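Forum index > Local government > Youth seats and advisory boards
Thread: Hamum youth seats, quorum when the seats are advisory

gridline_ok
Posting the text as adopted so we are all reading the same thing. Hamum now has two youth seats on the town board. Section 4 says the seat holders "participate in all open sessions and may enter motions." Section 6 says quorum is "a majority of members seated." Neither section says whether a youth seat holder is a member. The clerk counted them toward quorum in August and did not count their votes. I don't see how both can be right.

parcel_nine
They can both be right if the charter defines member and voting member separately. Check the definitions page before you assume a conflict. Benik has the same setup, and their youth seats count for attendance only.

gridline_ok
Checked. The charter defines "member" once, as a person elected at a general election. The youth seats are filled by a school ballot. By that definition they are not members at all, so they should not have counted toward quorum.

tallow_street
Disagree with the reading. A later ordinance can extend a charter term if the charter allows it, and Hamum's does, for "bodies and seats created under this article." The youth seats were created under that article. The drafters forgot to carry the word over. It's a cleanup item and it doesn't void the August session.

parcel_nine
I never said void. I would want to see the roll for that session, though. If quorum was met without the youth seats, the question is academic.

gridline_ok
It was not met without them. One regular member left before the drainage item and the session went on with the two youth seats making up the number.

tallow_street
Then someone should have raised a point of order at the time. Objections to quorum after adjournment need clear proof under most rules of order. Read whichever manual Hamum has adopted before filing anything.

ovenbird77
Different issue, same ordinance. The school ballot had 626 students on the roll and 257 ballots returned. Section 9 sets no minimum turnout. Nandaslow requires 20 percent and Hamum would have cleared that easily, so I'm not contesting the result. My complaint is that the roll was frozen before the transfer students were added. A body that is supposed to represent people under voting age should at least get its own roll right.

parcel_nine
How many transfers?

ovenbird77
Not published. I asked the district office and was sent to the town, and the town sent me back to the district.

tallow_street
Written request to both, same text, each copied to the other. Ask for the roll date and the rule it was set under. Do not ask for names, they will refuse and the refusal will cover the whole letter.

bensaid_resident
In Bensaid we dropped the school ballot and went to appointment by application. Turnout stopped being a question. The seats got filled on schedule and the holders come prepared.

ovenbird77
And who reads the applications?

bensaid_resident
The board.

ovenbird77
So the board picks the people who are meant to bring it a view it doesn't have. I'd take a messy ballot over that.

bensaid_resident
The ballot you are describing left students off the roll. I would call both methods imperfect. Ours at least produces a written record of why each person was chosen, and the record is open to inspection.

gridline_ok
Can we keep selection method in the other thread. I am redrafting Section 4 tonight and will post it here.

ovenbird77
Fine. 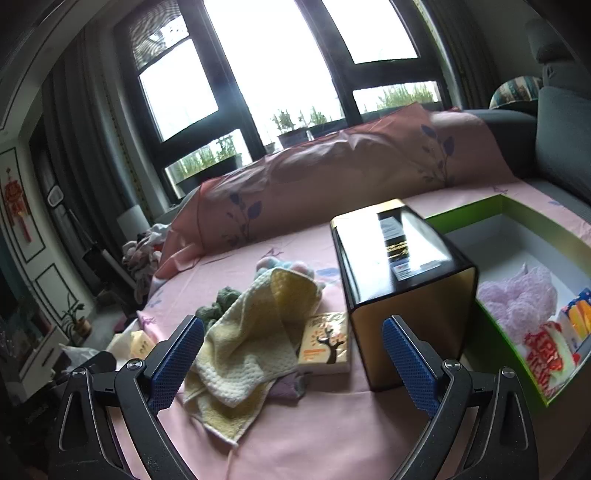
Yellow towel on the pink sofa cover

gridline_ok
Draft language for Section 4, second sentence: "A youth seat holder is a member for purposes of notice, debate and the entry of motions, and is not counted in determining quorum." Section 6 stays as is. Comments by Friday please, the packet closes after that.

tallow_street
Add "unless otherwise provided by ordinance" at the end or you will need a charter change if they ever get a vote.

parcel_nine
I would leave that out. It lets a bare majority switch the quorum rule back and forth. If they are given a vote later, do it openly and amend both sections together.

tallow_street
Amending both sections takes two readings each. You are making the vote harder to grant.

parcel_nine
Yes, and harder to take away.

gridline_ok
I will submit it without the clause and list the clause as an alternate. Still need someone to confirm which manual the board adopted. The link on the clerk's page is dead.

ovenbird77
I have a paper copy of the adopting resolution. Will scan it tomorrow.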